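About Michailidis Locksmith and Door Repair

Locks, doors, closers and keys for homes and small businesses in Drurkthorpe

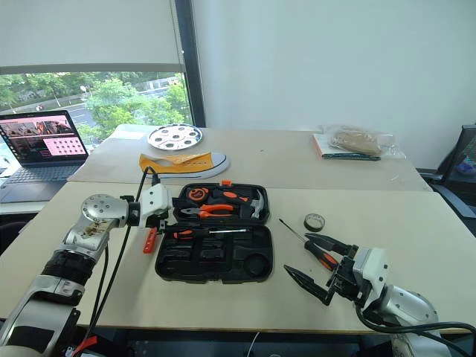

Michailidis has been repairing doors and locks in Drurkthorpe since 2000. We work on front doors, back doors, patio doors, storefronts, office suites, garages, gates, mailboxes and file cabinets. We cut keys at the counter and we run service vans to customers within the town and the townships next to it.

The shop started as a key counter at the back of a hardware store on Mill Street. It was one key machine, a wall of blanks and a phone. Most of the early work was cutting house keys and changing lock cylinders for people who had just moved in. Customers kept asking for help with doors that would not close right, so door work was added within the first year. When the hardware store closed, we took over the front half of the building, and we are still there. The back half is our workshop and parts room.

There are 6 of us now. Four go out on calls and two run the counter and the phone. Everyone who goes out on calls has also worked the counter, and most of us still take a turn at it when somebody is on vacation.

What we do

About half of our calls are for a lock that is hard to turn or a key that sticks. In many cases the lock is fine and the door has moved. Wood doors swell in humid weather, hinges loosen, and houses settle. The bolt then rubs against the strike plate and people push harder on the key until it bends or breaks. We check the door first. If moving the strike or putting longer screws in the top hinge fixes the problem, that is what we do, and we charge for that and not for a new lock.

We rekey locks for new owners and new tenants. Rekeying means the pins inside the lock are changed so the old key no longer works. The lock stays on the door. If all of your locks are the same brand we can usually set them to work with one key. Bring the locks to the counter and it costs less than a house call. Most people can take a deadbolt off with an ordinary screwdriver, and we will show you how if you stop in first.

We install deadbolts, knob and lever sets, keypad locks, door closers, panic bars, kick plates, weatherstripping and thresholds. For businesses we set up master key systems and keep the key records. A small office may need only two levels of keys. A school or an apartment building needs more planning, and we like to walk through the building with the manager before we quote it.

We repair old mortise locks. Drurkthorpe has a lot of houses built before the war, and many still have their original locks. Springs break and the brass wears down. We keep a stock of salvaged parts, and we can make some springs ourselves. If you have a box of old hardware from a house you are fixing up, please bring it in before you throw it out. We buy some of it.

What we don't do

We do not open or service bank safes. We do not program car keys, although we can cut plain metal ones. We do not hang overhead garage doors or work on their openers. For those we can give you the number of a company we have used.

We also do not duplicate keys stamped as restricted unless the order comes from the person on file. Please don't ask the counter to make an exception.

The Flustow job and other building work

In addition to homes, we look after doors for several property owners. The largest is the Flustow Apartments on the east side of town, where we replaced the entry hardware on 394 doors. The work was done one building at a time so tenants always had a door that locked at night. We still do the rekeying there when a unit changes hands.

We also service the doors at the Hidard office park, including the closers on the main entrances. Closers are easy to forget about. A closer that has lost its fluid lets the door slam, and slamming is hard on the glass, the hinges and the latch. If the doors in your building slam in winter and drag in summer, the closer may only need an adjustment. Please have someone who knows the valves do it. Backing a valve out too far will ruin the closer, and we replace several every year for that reason.

Prices

We quote a price on the phone when you can tell us what is wrong, and we write it down before we start work. If the job turns out to be something else, we stop and tell you the new price. There is a trip charge for calls outside Drurkthorpe. There is a higher rate after 6 in the evening and on Sundays. Lockouts are the same price whether the lock takes one minute or thirty to open.

For a lockout you need to show that you live there or have permission to go in. An ID with the address on it is enough. If your ID is inside, we will open the door and look at it then. If you can't show one at that point, we have to call the police to sort it out. This is for your protection, and we follow it even with customers we know.

Parts and warranty

We carry 477 different key blanks, counting house, padlock, cabinet and mailbox keys. If we don't have yours on the wall we can usually order it in a few days. Keys we cut are guaranteed. If one does not work, bring it back together with the original and we will cut it again at no charge.

Locks we sell and install are covered for one year for our labor and for as long as the maker says for the parts. Locks you bought somewhere else are fine with us. We will install them, but we can't cover the lock itself, and we may tell you if we think it is a poor one.

Finding us

The shop is on Mill Street between the laundromat and the post office. Parking is in back, off the alley. Come in by the side door if you have a door or a large lock to carry, as it opens straight into the workshop.

Counter hours are 8 to 5 Monday through Friday and 8 to noon on Saturday. We are closed for the last week of December except for lockouts and doors that will not lock. The phone is answered at all hours. After closing, it rings through to whoever has the van that night, so leave a message if nobody picks up and you will get a call back as soon as the current job is done.

Page last updated 17 May 2018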